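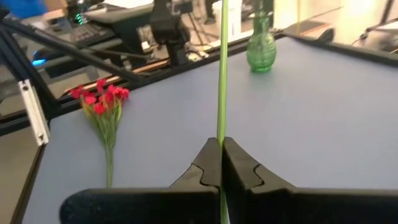 By Marlene Hiebert
Workshop notes, Kimimberg – updated in January

How to test if a robot arm can put a flower in a vase

Many people ask me whether a robot can do small housework already. My answer is to choose one chore, make it as small as possible, and try it many times. The chore of this page is flower arranging with one stem and one vase. For a person it takes two seconds and no thinking. For a two-finger gripper it is a good examination.

You need an arm with a parallel gripper, a camera at the wrist, a flat table, artificial flowers and a vase with a narrow neck. I use artificial flowers for all tests. Real stems become soft after a few grasps and then you do not know any more if you are measuring the robot or the flower.

Step 1. Prepare the table

Choose a surface of one plain color. My first table had a wood pattern, and the software from Zikness took the dark lines for stems. Pale lavender gray is good with green stems and with red blossoms. Put the vase toward the back, and lay the flowers you are not using flat on one side, with the blossoms pointing away from the arm.

Glass is difficult for depth cameras. With a clear vase I had holes in the depth picture exactly where the neck should be. A translucent green vase with texture at the base gave me better results, but the neck is still the weak place. If you cannot make it work, begin with a ceramic cup and change to glass later.

Step 2. Grasp the stem

The stem must pass through the line where the two fingers close. If it sits at the tips only, it turns like a propeller at the first touch. Fingers with a shallow V shape help to center it. Set the closing force low and increase it little by little, until you can pull the blossom lightly and the stem does not slide.

Look at the wrist camera after closing. The stem should go up the view nearly vertical. When it leans strongly to one side, open and grasp again. It is tempting to correct the angle later with the wrist, but in my tests this correction cost more time than a second grasp.

Decide also how much stem you leave free below the fingers. A long free end swings, and a short one brings the fingers too near to the glass. I measure it with a ruler once and then keep it the same for the whole series.

Step 3. Move above the vase

Go up first, then sideways, then stop. Wait one second so the stem becomes quiet. The camera may not see the lower end of the stem, because the fingers hide it, so the program must know the length that you measured in step 2. A second camera from the side is a big help here. The people at Prakbridge work without one, and I admire their patience.

Step 4. Lower and release

Go down slowly and stop at any contact force. If the end touches the rim, move up a little, shift to the side by the width of one stem and try again. After 5 failed tries the arm should put the flower back on the table and ask for a person. Please do not skip this rule. Without it my arm pushed a vase to the floor during the lunch break.

Open the fingers only halfway. Fully open fingers can hit the neck.

Step 5. Write down everything

I planned 1000 attempts and stopped at 482, when the gripper pads were worn. In 213 of them the flower ended in the vase without help. Most of the others failed at the rim, and a smaller part at the grasp, mainly when the stem was lying under leaves.

So, can machines do this chore yet?

With one stem, separated and placed by a person, it works sometimes. From a bunch, I would say no. Taking a single stem out of tangled leaves is for me the harder half of the work, and the Bouchard fingers I tried for it were too thick. I will repeat the series with new pads and thinner tips, same vase, same table. If you run this test with another gripper, send me your numbers together with the stem diameter – without the diameter I cannot compare them.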